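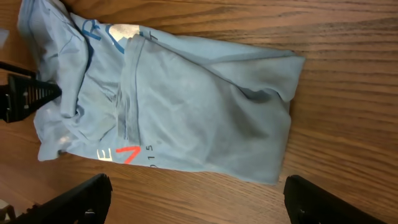
Right, I promised several of you the lentil and lemon soup, so I'm going to put it up in bits while the pot is on. Get yourselves a cup of tea, because I do go on a bit!

You want 200 g of brown lentils, 2 carrots, a big onion, 3 cloves of garlic, a tin of tomatoes, a bay leaf and a lemon. Olive oil too, and more of it than you think is decent.

Chop the onion small and let it go soft in the oil with a pinch of salt. Don't rush this part - I used to have it all over and done with in a couple of minutes and the soup was always a bit thin and cross-tasting.

Then the carrots and garlic, stir them about, and when the kitchen smells lovely tip in the lentils (rinsed, please, my aunt found a little stone once and we heard about it every Christmas after).

Tomatoes in, bay leaf in, enough water to cover everything by a good couple of inches. Lid half on, low heat, 40 minutes. No salt yet beyond that first pinch, you can put it right at the end.

Stamatia Gkikas asked if red lentils will do. They will, but they collapse into a sort of porridge, lovely in its own way and much quicker. I'd leave out the bay and put a bit of cumin in instead.
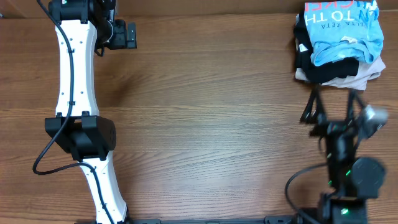

Pladenport, 8/5/22

Back again, with the soup eaten and a few more questions to get through!

The lemon goes in off the heat, half of it to begin with, then taste. Evanthia Sarantis uses red wine vinegar, as her mother did, and I had it that way at her table in January and went back for seconds, so I can't say a word against it.

For anyone wanting it creamier, take out two ladlefuls, mash them with a fork and stir them back in. Saves getting the blender dirty, and you still have something to chew on.

It does keep well in the fridge but it thickens up a lot overnight, so loosen it with a splash of hot water when you warm it through. I like it on toast on the second day - rub the toast with a cut clove of garlic first.

Ourania, yes, you can freeze it, just leave the lemon out until you're ready to eat. And Iason, no, I'm not putting sausage in it, but you go ahead, love, and tell me how you get on.

Spinach and rice next, if I can find where I wrote it down.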